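Visham Pass Log – README

Version 1.4, last edited 11/3/22
Maintainer: Hicham Belhaj
Station records and calibration: Abdelkrim Ghoneim

Summary

The Visham Pass Log is a set of radio Doppler recordings of small satellites in low Earth orbit, made from two ground stations, Dresthorpe and Sternitz. Each record covers one pass of one satellite over one station. The set was built to test orbit determination code on real, noisy data from cheap receivers. It holds 875 passes of 40 satellites. Of these, 305 were recorded at Sternitz and the rest at Dresthorpe.

The data are frequency measurements only. There is no decoded telemetry and no audio. If you need demodulated frames, this is the wrong data set.

Contents

passes/ – one CSV file per pass
stations/ – position, antenna and receiver notes for both sites
elements/ – the orbital elements used to schedule each pass
fits/ – reference orbit fits, where one could be made
tools/ – reader, plotter and the Abou Zeid fitter
docs/ – this file, the change log and the bench notes

File names are built from the station code (DRE or STZ), the satellite's catalog number and the start time in UTC. Start time means the first sample written, which can come well after the satellite rises. Both sites have trees to the north and neither records below five degrees of elevation.

Fields in a pass file

t_utc – sample time, ISO 8601, milliseconds
f_obs – observed carrier frequency in Hz
f_nom – nominal downlink frequency in Hz, as published by the operator
snr – signal to noise ratio in dB, over the detection bandwidth
az, el – predicted azimuth and elevation in degrees, from the scheduling elements
flag – quality flag, see below

The az and el columns are predictions. The antennas are fixed and do not track, so nothing in the file tells you where the signal came from. Please do not use these columns as measurements. Two people have already done so and written to ask why the residuals were zero.

Quality flags

0 – good sample
1 – weak, snr below threshold but carrier still locked
2 – suspected interference
3 – clock not disciplined
4 – edited by hand

Flag 3 matters most. The receivers take their reference from a GPS-disciplined oscillator, and when it loses lock the frequency drifts slowly in a way that looks a lot like an orbit error. There are 138 passes with at least one sample flagged 3. The fitter skips these samples by default. Run it with --keep-undisciplined if you want to study the drift itself.

Flag 4 is rare. Hand edits were limited to removing single samples where the peak finder had jumped to a neighboring carrier. The original values are kept in passes/raw_edits.csv.

Collection

Scheduling ran from a daily element download. A pass was queued if its peak elevation was above 20 degrees and no other queued pass overlapped it. When two satellites were up together, the one with fewer passes so far was taken. This makes the counts per satellite more even than chance would give, so the set should not be used to estimate how often a satellite can be seen from either site.

Both stations use a crossed dipole with a filtered preamplifier at the mast. Dresthorpe has the longer cable run and a slightly higher noise floor. Sternitz was moved to a new mast in June, and its position in stations/ has two entries with validity dates. The reader picks the right one from the pass time. If you write your own reader, check this first.
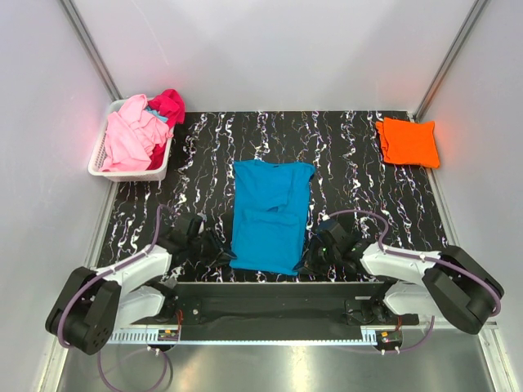
Tabletop and side panels, with laundry basket at upper left.

Timing was checked by feeding both receivers a test tone keyed to the one-pulse-per-second output. Each station's fixed delay has been removed from t_utc. The delays are listed in stations/delays.txt so that the correction can be undone.

Reference fits

The fits in fits/ were made with the Abou Zeid fitter, a batch least squares program that ships with the set. It solves for a correction to the starting elements, plus one frequency offset per pass to absorb the error in f_nom. The propagator is SGP4. A satellite gets a reference fit only if it has passes from both stations within the same three-day window.

Treat the reference fits as a baseline for comparing code. They are not truth. We have no independent tracking for any of these objects, and a single frequency offset per pass does not model a transmitter that warms up while it is overhead. Several of the smaller satellites do seem to drift in this way – see the residual plots that come with the fits.

Quick start

Unpack the archive and run:

python tools/list_passes.py --station DRE
python tools/plot_pass.py passes/FILENAME.csv
python tools/fit.py --sat CATALOG_NUMBER --out myfit.json

Python 3.8 or later is needed, with numpy, scipy and matplotlib. The sgp4 package is needed for the fitter only.

Known problems

Some satellites launched together were swapped in the public catalog during their first weeks. Where we noticed, the catalog number in the file name is the corrected one and the number in elements/ is the original. The mapping is in docs/swaps.csv. There may be others we missed.

Published downlink frequencies are sometimes wrong by several kilohertz. We left f_nom as published.

Passes that cross midnight UTC are stored under the day they began. An early version of the reader dropped the samples after midnight; this is fixed from version 1.2 on.

The snr column at Sternitz before the mast change was computed over a wider bandwidth and reads low. It can be compared within a station and period, and should not be compared across them.

License and citation

Data are released under CC BY 4.0, and the code in tools/ under the MIT license. Please cite as: Belhaj, H. and Ghoneim, A., Visham Pass Log, version 1.4. State the version number, as the flags changed between 1.3 and 1.4.

Corrections should go to the issue tracker with the full pass file name. Reports about station position or timing go to Abdelkrim, everything else to Hicham.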